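Nevon Two-Arm Handling Bench: demonstration visits

Print this page | E-mail this page

The Nevon two-arm bench is a table-mounted handling cell for parts that are too long or too awkward for one arm. Two arms stand at the front of a shared work surface and can hold a single part between them, pass it from one to the other, or work separately on their own side of the table. The bench is supplied by Sosen as a complete unit with controller, grippers, cabling and software.

Customers who are thinking of buying or hiring a bench can see one at work before they order. Demonstrations are held at the Sosen showroom every Friday, with extra dates in June. A visit takes a morning or an afternoon. Groups are limited to 6 people so that everyone can stand close enough to see the grippers and ask questions as the work goes on.

What happens at a demonstration

Visitors are first shown the bench with the power off. The engineer goes through the mounting points, the cable runs and the emergency stops, and explains how much clear space the arms need. Arm bases can be moved along the table edge, and the spacing has to be re-entered in the software each time they are.

The bench is then switched on and runs through a set of handling jobs. These change from month to month. Long parts are always included, as this is the work most customers ask about. Smaller parts are picked from trays or from the table top.

After the break, visitors can teach a job themselves. The arms are moved by hand to each position and the position is stored. A simple pick and hand-over can normally be taught by a beginner in one session. Please do not wear loose sleeves, scarves or lanyards for this part of the visit.

Bringing your own parts

You are welcome to bring parts from your own production. Send us a drawing or a photograph with the main dimensions at least a week ahead, so that we can check them against the gripper opening and fit different fingers if needed. Parts should be clean and free of oil. We cannot handle glass, sharp-edged sheet or anything under pressure during a demonstration.

Items that bend or sag are worth bringing. Cable, hose and wrapped shafts behave differently from one sample to the next, and it is better to try several than to rely on a single good one.

Grippers and fingers

Each arm has a parallel gripper with two fingers. Standard fingers suit most round and flat-sided parts. Longer and narrower fingers are made by Grasso and can be ordered with the bench or later. Changing a pair of fingers takes a few minutes with a hex key. The grip force is set separately for each arm, which matters when one end of a part is softer than the other.

Software

The bench is programmed with Trakitz, which runs on an ordinary laptop. One licence is included. Trakitz stores up to 200 jobs and keeps a log of every cycle, with the time taken and any stops. The showroom bench had logged 3,202 cycles when this page was last updated, and visitors can look through the log if they wish. Jobs taught during a visit can be saved to a memory stick and loaded on your own bench later.

Ordering and hire

Delivery is 21 working days from receipt of order. Installation and a day of training are included in the purchase price. Hire is by the month, and the first month's hire is taken off the price if you go on to buy. The table is included in both cases, though the arms can also be fitted to an existing table if it is flat and stiff enough. Ask for the mounting drawing before you decide.

Spare fingers, cable sets and replacement gripper pads are kept in stock. Software updates are free for the first year.

Booking a visit

Use the enquiry form or telephone the sales office, and say how many people are coming and whether you will be bringing parts. Morning visits start at 9.30 and afternoon visits at 1.30. There is no charge. Parking is available at the front of the building, and the showroom is on one level with step-free access.

Print this page | E-mail this page
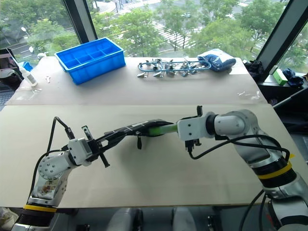
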